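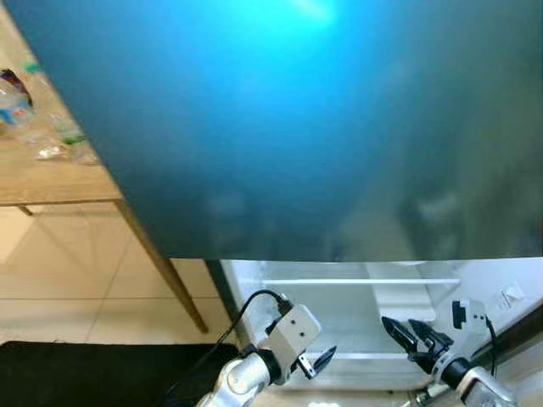
문이 열린 냉장고와 플라스틱 병이 놓인 탁자.

2018년 6월 9일
글 리노스 하월스(Llinos Howells)

다치기 전에 알려 준다는 앱을 믿어도 될까

드릴빌 아마추어 축구단의 훈련은 휴대전화를 꺼내는 것으로 시작한다. 선수들은 라커룸 벤치에 앉아 어젯밤 몇 시간 잤는지, 허벅지 뒤쪽이 얼마나 뻐근한지, 기분이 어떤지를 화면 속 막대를 밀어 입력한다. 여기에 조끼 안쪽 센서가 지난 훈련에서 모은 달리기 거리와 급가속 횟수가 더해진다. 잠시 뒤 이름 옆에 불이 들어온다. 초록이면 정상 훈련, 노랑이면 강도를 낮추고, 빨강이면 쉬는 게 좋다는 뜻이다.

앱의 이름은 쿤홀름(Kunholm)이다. 개발사는 이 앱이 근육 부상을 '발생 전에 예측한다'고 소개한다. 프로 구단에서나 쓰던 분석을 동네 구단도 누릴 수 있게 되었다는 말도 꼭 따라붙는다. 센서 조끼는 장비 업체 엘러스(Ehlers)가 공급하고, 구단은 선수 수만큼 월 이용료를 낸다. 조끼가 망가지면 새로 사야 한다.

솔깃한 이야기다. 아마추어 선수에게 햄스트링 부상은 경기 몇 번 빠지고 끝나는 문제가 아닐 때가 많다. 배달 일을 하는 사람은 계단을 못 오르고, 학교 체육 교사는 시범을 보이지 못한다. 주말에 공을 차다가 생계에 금이 가는 일을 막아 준다면 월 이용료쯤은 아깝지 않을 것이다. 막아 준다면 말이다.

나는 지난 두 달 동안 이 앱을 쓰는 드릴빌의 훈련장을 드나들었고, 개발사가 내놓은 자료를 읽었고, 통계를 아는 사람에게 그 자료를 다시 읽혔다. 결론부터 말하면 이 앱이 쓸모없다고 말할 근거는 없다. 쓸모 있다고 말할 근거도 찾지 못했다. 문제는 이미 돈이 오가고 있다는 데 있다.

빨간불이 너무 많다

개발사가 근거로 드는 것은 지난 시즌 진행한 시범 사업이다. 여러 아마추어 구단에서 모두 166명이 참가했고, 그중 149명이 시즌 끝까지 기록을 남겼다. 홍보물에는 '부상 선수 대다수에게 사전 경보가 있었다'는 문장이 굵은 글씨로 적혀 있다. 표본이 아주 작지는 않고, 중도 탈락도 심한 편은 아니다. 여기까지만 읽으면 그럴듯하다.

그런데 부록 뒤쪽의 표에 다른 숫자가 하나 있다. 같은 기간 149명에게 켜진 빨간불은 2,014번이었다. 한 사람이 한 시즌에 열세 번 넘게 쉬라는 말을 들은 셈이다. 이렇게 자주 울리는 경보라면 누가 언제 다치든 그 앞에 경보 하나쯤은 있기 마련이다. 비가 온다는 예보를 날마다 내면 비 오는 날을 빠짐없이 맞힐 수 있다.

스포츠 통계를 가르치는 헤르미네 켈린(Hermine Kälin)에게 이 표를 보여 주었다. 그는 부록을 먼저 읽고 본문을 나중에 읽었다.

"제가 보고 싶은 건 빨간불이 켜졌는데 그대로 뛰고도 멀쩡했던 사람의 수입니다. 그 칸이 없어요. 빨간불 없이 다친 사람의 수도 따로 나와 있지 않고요. 이 두 개가 없으면 예측이라는 말을 쓰면 안 됩니다."

켈린이 지적한 것은 하나 더 있다. 부상의 정의가 문서 안에서 달라진다는 점이다. 앞부분에서는 경기나 훈련을 한 번 이상 거른 경우를 부상으로 잡았는데, 결과를 요약하는 쪽에서는 '불편을 호소한 경우'까지 들어간다. 불편을 호소한 선수는 그날 아침 막대를 '매우 뻐근함' 쪽으로 밀었을 가능성이 높다. 그리고 그 막대는 빨간불을 켜는 계산에 들어간다. 아프다고 입력한 사람이 아프다는 사실을 맞힌 것을 예측이라고 부르기는 어렵다.

나는 개발사에 두 가지를 물었다. 빠진 칸의 숫자를 줄 수 있는지, 부상의 정의가 왜 바뀌었는지. 답변은 정중하고 길었다. 알고리즘은 계속 학습하고 있으며, 시범 사업 당시의 버전과 지금의 버전은 다르고, 세부 수치는 영업 비밀에 해당한다는 내용이었다. 지금 버전이 다르다면 옛 버전의 성적을 홍보물에 싣는 이유가 무엇인지 다시 물었다. 이 질문에는 마감까지 답이 오지 않았다.

코치의 눈과 앱의 눈

드릴빌의 감독은 앱을 좋아한다. 이름을 싣지 말아 달라고 한 그는 예전에는 선수들이 아파도 말하지 않았다고 했다. 주전에서 밀릴까 봐, 겁쟁이로 보일까 봐 참다가 더 크게 다쳤다는 것이다. 지금은 화면이 대신 말해 준다. 선수가 빠지겠다고 하는 것과 앱이 빼라고 하는 것은 라커룸에서 전혀 다르게 들린다고 그는 말했다.

나는 이 말이 이번 취재에서 들은 가장 설득력 있는 찬성론이라고 생각한다. 하지만 그 효과를 내는 데 센서 조끼와 학습 알고리즘이 필요한지는 의문이다. 훈련 전에 종이 한 장을 돌리고 어디가 아픈지 적게 해도 비슷한 일이 벌어질지 모른다. 시범 사업에는 종이만 쓴 비교 집단이 없었다. 앱을 쓰지 않은 구단과도 비교하지 않았다. 그래서 지난 시즌 드릴빌의 부상이 줄었다는 감독의 기억이 맞다 하더라도, 앱 덕분인지 새로 깐 잔디 덕분인지 알 길이 없다.

선수들의 평가는 갈린다. 중앙 수비를 보는 선수는 수면 시간을 늘 일곱 시간으로 적는다고 했다. 갓난아이가 있어 실제로는 그만큼 자지 못하지만, 사실대로 적으면 노란불이 켜지고 연습 경기에서 빠지게 되기 때문이다. 반대로 체력 훈련이 싫은 날이면 막대를 끝까지 민다는 선수도 있었다. 막대가 무엇에 쓰이는지 아는 순간 사람들은 막대를 다르게 밀기 시작한다. 자기 보고를 바탕으로 한 도구라면 모두 안고 있는 문제인데, 홍보물 어디에도 이 이야기는 없다.

센서도 완벽한 증인은 못 된다. 조끼를 깜빡하고 온 날은 기록이 비고, 앱은 그 빈칸을 휴식으로 읽는다. 내가 간 날에도 골키퍼의 기록은 나흘째 휴식으로 되어 있었다. 그는 나흘 동안 훈련을 두 번 했다. 조끼 주머니가 넘어질 때마다 등을 눌러서 입지 않는다고 했다. 쉬었다고 기록된 선수가 다시 조끼를 입고 평소처럼 뛰면 앱은 운동량이 급증했다고 판단한다. 빨간불 하나가 이렇게 생긴다.

훈련량이 갑자기 늘면 다칠 위험이 커진다는 생각 자체는 새롭지 않다. 오래 쉬다 나온 선수를 첫날부터 전력 질주시키지 말라는 것은 웬만한 코치라면 다 안다. 논란은 그 상식을 선수 개인의 오늘 몫으로 바꿀 수 있느냐에서 시작된다. 여러 사람을 모아 놓고 보이는 경향과, 지금 벤치에 앉은 한 사람이 저녁 훈련에서 다칠지는 다른 질문이다. 켈린은 자신이라면 불의 색깔을 아예 없애고 지난 몇 주의 운동량만 그래프로 보여 주겠다고 했다. 판단은 코치와 선수가 하면 된다는 것이다.

"그러면 팔기가 어렵겠죠. 그래프는 약속을 안 하니까요."

보험이 끼어들면

여기까지라면 취향의 문제로 넘길 수도 있다. 동네 구단이 자기 돈으로 미덥지 않은 앱을 쓰겠다는데 말릴 이유는 없다. 내가 불편해진 것은 분더(Wunder)의 이름이 나오면서부터다.

단체 상해보험을 파는 분더는 7월부터 쿤홀름을 쓰는 구단에 보험료를 깎아 주는 상품을 내놓을 예정이다. 안내문에 따르면 할인을 받으려면 선수들이 3개월 연속 앱 기록을 남겨야 한다. 기록은 구단의 동의를 얻어 보험사와 공유된다. 구단의 동의라고 적혀 있고, 선수 개인의 동의는 가입 신청서 뒷면의 한 줄로 처리된다.

빨간불이 켜진 상태로 경기에 나갔다가 다치면 보상은 어떻게 되는가. 안내문에는 '권고를 현저히 무시한 경우 지급 여부를 심사할 수 있다'는 문장이 있다. 분더에 무엇이 현저한 무시인지 물었더니 사안별로 판단한다고 답했다. 한 시즌에 한 사람당 열세 번 넘게 켜지는 불이다. 모두 지켰다가는 팀을 꾸릴 수 없는 주가 생기고, 무시하면 심사 대상이 될 수 있다. 선수가 열다섯 명 남짓인 구단에서 이것이 무슨 뜻인지는 경기 전날 단체 대화방에 하루만 들어가 있어도 알 수 있다.

드릴빌의 선수 가운데 이 문장을 읽어 봤다는 사람은 만나지 못했다. 감독도 할인율만 보고 서명할 생각이었다고 했다. 그는 내 휴대전화로 안내문을 한참 들여다보더니 화면을 찍어 갔다.

개발사는 보험사가 자사의 데이터를 어떻게 쓰는지는 계약 당사자 사이의 일이라는 입장이다. 엘러스는 자신들은 조끼를 만들 뿐이며 조끼는 측정만 한다고 했다. 분더는 예측의 정확성은 개발사가 보증하는 것으로 안다고 했다. 세 곳의 답변서를 나란히 놓고 읽으면 예측이 틀렸을 때 책임지겠다는 회사가 없다.

무엇을 물어야 하나

부상 예측을 연구하는 일이 헛되다는 말은 아니다. 켈린도 자료가 충분히 쌓이고 공개된다면 배울 것이 있으리라고 본다. 다만 그가 원하는 자료는 홍보물에 실린 것과 많이 다르다. 구단을 나누어 한쪽은 앱을, 다른 쪽은 종이 설문을 쓰게 하고, 부상의 정의는 시즌 전에 못 박아 두고, 불이 켜졌지만 다치지 않은 경우까지 전부 세는 것이다. 결과가 나쁘게 나와도 발표하겠다는 약속도 필요하다. 돈이 아주 많이 드는 일은 아니라고 그는 덧붙였다.

앱을 들일까 고민하는 구단이라면 영업 사원에게 물어볼 것은 어렵지 않다. 우리 팀 규모라면 한 주에 빨간불이 몇 번 켜지는지, 그중 몇 번이 실제 부상으로 이어지는지, 조끼를 안 입은 날은 어떻게 계산하는지, 기록은 누가 보고 언제 지우는지. 내가 참석한 설명회에서는 이 가운데 마지막 질문만 나왔고, 담당자는 개인정보 처리방침을 참고하라고 답했다. 처리방침에 보관 기간은 '서비스 제공에 필요한 동안'이라고 되어 있다.

마지막으로 드릴빌에 간 날, 왼쪽 날개를 맡은 선수의 이름 옆에는 빨간불이 켜져 있었다. 본인은 몸이 가볍다고 했고, 감독은 잠깐 고민하다가 그를 후반에 넣었다. 그는 경기를 무사히 마쳤다. 이 일은 앱에 대해 아무것도 증명하지 못한다. 다쳤더라도 마찬가지였을 텐데, 그랬다면 다음 홍보물에 사례로 실렸을지도 모르겠다.

독자 의견

왼발잡이삼촌
저희 팀도 비슷한 걸 반년 쓰다가 끊었습니다. 빨간불 켜진 사람 빼면 교체 선수가 없어서 다들 그냥 뛰었어요. 나중에는 감독님도 화면을 안 보시더라고요.

물리치료실에서
기사에 동의하는 부분이 많지만 감독님 말씀을 너무 가볍게 넘기신 것 같습니다. 아픈 걸 말하게 만드는 것만 해도 현장에서는 굉장히 큰 변화예요. 종이로 해 봤는데 2주 지나니까 아무도 안 적었습니다.

runrun77
보험 얘기가 제일 무섭네요. 신청서 뒷면 한 줄이라니. 우리 구단 총무한테 링크 보냈습니다.

골대뒤
조끼 주머니가 등 누르는 거 진짜입니다. 골키퍼용은 앞에 달아 주든가 해야지 다이빙할 때마다 죽겠어요.

민트초코반대
13번이면 한 달에 한두 번꼴인데 그게 그렇게 많은가요? 저는 한 달에 한두 번은 쉬어도 된다고 봅니다.

왼발잡이삼촌
@민트초코반대 골고루 켜지면 괜찮은데 꼭 중요한 경기 전날 한꺼번에 켜집니다. 그 주에 훈련을 많이 하니까요.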